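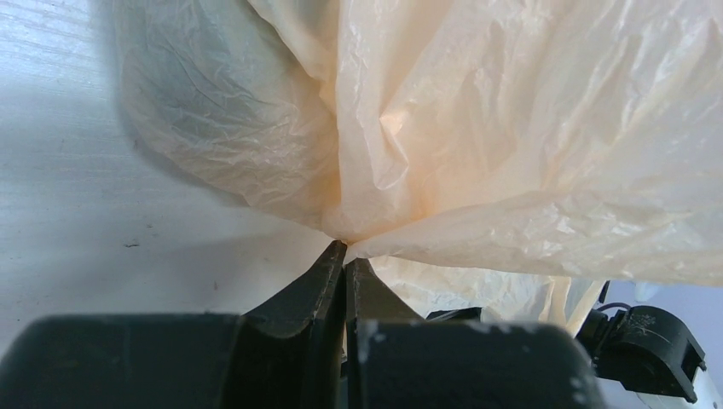 User Guides > Griren Court Notices > Setting Up > Section 4: Hearing Reminders

4. Setting up hearing reminders for released defendants

Updated May 11, 2014
By the Griren documentation desk

Use this section after you have finished Section 3 (Importing the court calendar). Reminders are sent by text message or recorded phone call to people who have been released before trial and have a future court date. They do not replace the written notice handed out at release.

You will need a supervisor login. A clerk login can view reminders but cannot turn them on.

4.1 Connect the calendar

1. Log in and open Setup, then Sources.
2. Select the calendar you imported in Section 3. If your county runs more than one courthouse, each has its own line. The sample data that ships with the program uses Fladholm County, which has two.
3. Click Connect. The status changes from Idle to Reading, then to Ready.
4. Open the Hearings tab and compare the first page with the printed docket for the same day. Case number, courtroom and start time should match exactly.

Note: If courtroom numbers are blank, the calendar is using the older Stukik export format. Go back to Sources, click Format, and choose Stukik (fixed width). You do not have to import again.

Caution: Do not connect a calendar that includes juvenile or sealed cases. The program has no filter for these. Ask the clerk's office for a calendar with them already removed.

4.2 Enter contact details

Contact details come from the release form. The program does not pull phone numbers from the jail booking system, even if the two are linked for other purposes.

1. Open the person's record and click Contact.
2. Type the phone number with area code. Leave out spaces and punctuation.
3. Under Consent, enter the date the person signed the reminder line on the release form. Reminders stay off until this field is filled in.
4. Choose a language. English and Spanish recordings are included. Other languages have to be recorded locally – see Section 9.
5. Click Save.

A person may list a second number, such as a relative's. Messages to a second number leave out the case number and the charge and give only the date, time and courthouse address.

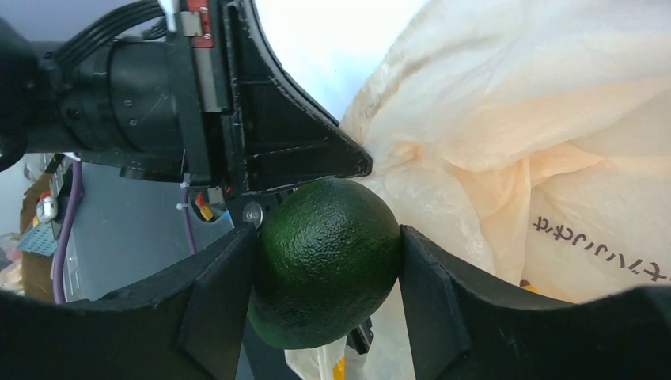 If the person has a lawyer on record, the lawyer's office can be copied by email. Tick Copy counsel and check the address against the appearance form. Public defender offices usually prefer one shared mailbox, which can be set once under Setup, Offices.

4.3 Choose the schedule

The standard schedule sends two reminders, one a week before the hearing and one the day before. To change it:

1. Open Setup, then Schedule.
2. Click Add or Remove until you have the number you want. The limit is 4 per hearing.
3. Set the sending hours. Nothing goes out before the start hour or after the end hour, and anything held overnight is sent the next morning.
4. Click Apply to all, or pick a single courtroom from the list.

Text messages are limited to 156 characters, including the courthouse address. The counter next to the message box turns red when you go over. Shorten the wording and leave the address alone.

Note: When a hearing is moved, unsent reminders are canceled and a change notice goes out the same day. Do not send one by hand as well, or the person will receive two notices.

4.4 Send a test

1. Create a test record with your own office phone number.
2. Give it a hearing date one day ahead.
3. Click Send now.
4. Read the message on the phone and check the date, time and address.
5. Delete the test record. Test records left in place are counted in the monthly report.

If no message arrives, open the Log tab. Error 543 means the number was rejected by the carrier, usually because it is a landline. Change the method to Recorded call and try again. For any other code, see the table in Appendix B.

4.5 Missed hearings

The program does not report a missed hearing to the judge or request a warrant. It marks the record Not confirmed until the clerk enters the outcome. Counties that use the Bhuiyan case management add-on will see the outcome filled in overnight. Everyone else enters it by hand under Hearings, Outcome.

Caution: A delivery receipt in the Log tab shows that the carrier accepted the message. It does not show that the person read it. Check with the county attorney before printing the log for use in court.

Next: Section 5, Monthly reports

Contact support | Copyright Griren | Back to top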